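老旅馆的客房：床、衣服和一些小东西

图集整理：Thaddeus Ostrowski
2025年9月4日

我学中文已经很多年，但是写文章还是很慢，请读者原谅我的句子有时候太直。这一页是关于旅馆客房的，我喜欢的是那种家具很重、颜色很深的老式房间。现在新开的旅馆常常是灰色的墙，浅色的木头，床很低，看起来干净，可是住过以后我记不住。老式的房间我记得住。

Mokidov旅馆有44间客房，我住的是三楼走廊最里面的一间。二月我第一次去的时候，窗外还有雪，房间里的暖气很足，我把大衣脱了，才发现没有地方放，只好先放在床上。从那时候开始，我对“在旅馆里怎么放衣服”这个问题有了兴趣。这一次我又订了同一间，住了三个晚上。

下面的说明写得不长。颜色和材料我尽量写准确，如果有家具方面的词用错了，欢迎来信告诉我。

一、床尾
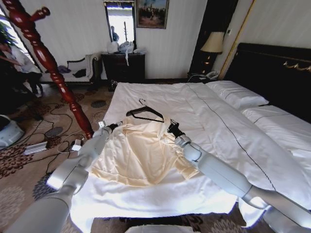 我母亲以前做裁缝，她教我，缎面的衣服不要在椅背上搭着，因为椅背会留下一条印子，很难去掉。应该找一个平的、干净的、比衣服大的地方，先把衣服完全打开，用手掌从中间向两边轻轻地推，然后才拿衣架。在家里我用餐桌，在旅馆里最合适的地方就是床。白色的被套还有一个好处：如果衣服上有线头或者小的污点，在白色上面很容易看见。

放衣架也有顺序。我习惯先把衣架平放，对准领子，再把两个肩膀一个一个地套进去。直接提着衣服往衣架上挂，薄的料子容易滑下来，特别是肩膀很窄的衣架。我在Volel买过一种表面有绒的衣架，滑得少一些，不过比较占箱子的地方，所以旅行的时候我只带一个。

关于床柱：车旋的木床柱，一节圆，一节细，上面有光亮的漆，这种做法我在别的旅馆也见过，但是现在越来越少。打扫的人一定不太喜欢它，每一道凹的地方都会积灰。我问过前台，他们说用软毛刷，每个星期刷一次，然后用干布擦。我回家以后在自己的旧椅子腿上试了这个方法，效果不错，只是需要耐心。

二、床头
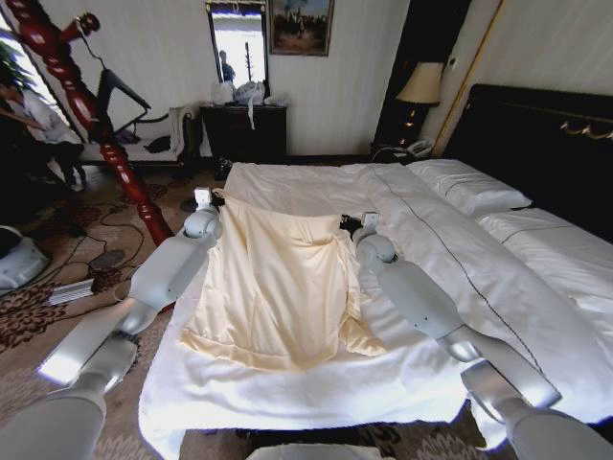 选床头的颜色，是我和朋友们争论最多的题目。有人说深色的床头让房间变小，晚上看书的时候觉得压抑。我的意见不同。床上用品是白的，如果床头也是白的，眼睛就没有地方停。这间房的床头很高，颜色很深，表面发亮，靠近顶部有金色的卷曲装饰，和旁边墙上那条细细的金色竖线正好呼应。墙纸或者墙面的奶油色条纹也让整体不太沉重。我最喜欢的还是台灯，奶油色的布灯罩，深色的灯座上有一点金色，站在深色木柜的前面。灯下面有一部白色的电话，现在很多旅馆已经把电话拿走了，我觉得可惜。早上用它叫一杯咖啡，比用手机扫码要愉快得多。

三、被套上的深色细线

这一节没有单独的照片，但是我想多写几句。白色被套上加一条深色的细线，枕头边上也用同样的颜色，这是一个很小的设计，可是对铺床很有用。线歪了，马上就能看出来。我在家里用的是Zilar的纯白被套，大约40度的水洗，洗了很多次也没有变黄，但是铺的时候我总是分不清哪边长、哪边短，有时候要转两次才对。下次我想买有边线的。

如果您也想给家里的被套加线，我建议先做枕套练习。枕套小，缝错了拆起来也快。线要先下水，深色的线第一次洗可能会掉色，在白布上会很难看。

四、下一页

下一组图是Esposito的早餐厅，那里的椅子和餐具柜也是深色木头的，我还在整理说明。浴室的部分我这次没有拍好，等下次住的时候再补。

来信请写明是哪一间旅馆、哪一件家具，这样我找起来比较快。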